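The entryway in our apartment is 4 feet wide, and until April it had no furniture in it at all. Shoes came off at the door and stayed where they landed. I finally bought a shoe cabinet from Plurnodholm, the white one, and it has helped, but it only has three shelves and I own more shoes than that.

So this month I went through everything. The rule was that each pair had to be put on and walked in, down the hall and back. If it pinched or I felt silly in it, it went in the bag for the thrift store on Nechyporuk Street. I got rid of 10 pairs. Two of them still had the store stickers on the soles.

The daily shoes are what I kept without thinking about it.

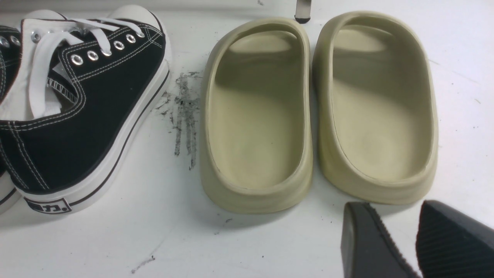
Black canvas sneakers and beige foam slides, side by side.

The slides are for the trash, the mail and the laundry room. I used to think they were ugly and I still do. Roksolana talked me into them after I ruined a pair of slippers in the rain. They rinse off in the sink, and they slip on when my hands are full.

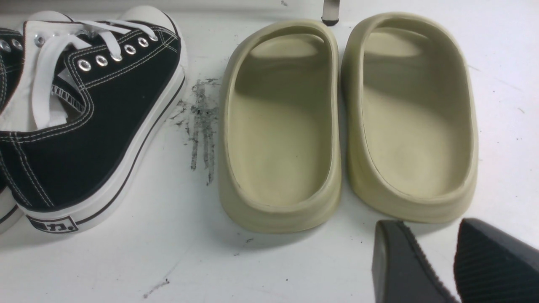

Canvas shoes take more looking after. I clean the rubber with dish soap and an old toothbrush, then stuff the toes with newspaper and leave them by the window overnight. The white laces on the black pair come out first and soak in a bowl. I also wipe down whatever the shoes were standing on, and those dark streaks next to the sneaker are the kind of mark I mean. A damp cloth and a little baking soda is what I try first.

Next is the coat closet. Hipólito has a box of ski boots in there that he says he will deal with.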